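Home Grippers Arms Wrist Cameras Controllers Support

Brennan W3 wrist camera and bracket set

August 28, 2026
By Ghada Dabbas, Cakar 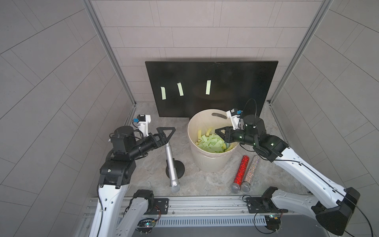
The W3 is a wrist camera for light two-finger grippers, supplied with a white bracket that bolts to the top of the gripper body. We compared it with the Rosier side-mounted unit on a two-arm cell, one camera per arm. The main test was reaching into deep containers. With the gripper lowered into a bucket of foam strips, the top bracket stays above the fingers and the lens keeps both tips in view. The Rosier unit touched the rim in 11 of 19 trials; the W3 touched it in 3. Glittery items, such as the sparkly microphones to the right of the bucket, need fixed exposure. On automatic, the image pulses as the wrist turns.

Leave slack in the cable above the wrist. A tight run pulls on the connector at full roll and the controller drops the stream.

The bracket fits Flimden and Brennan grippers without an adapter. Rosier grippers need the spacer plate, sold separately. Recalibrate after any change of fingers.

Price per pair, with brackets and cables: £1295. Next batch ships in December.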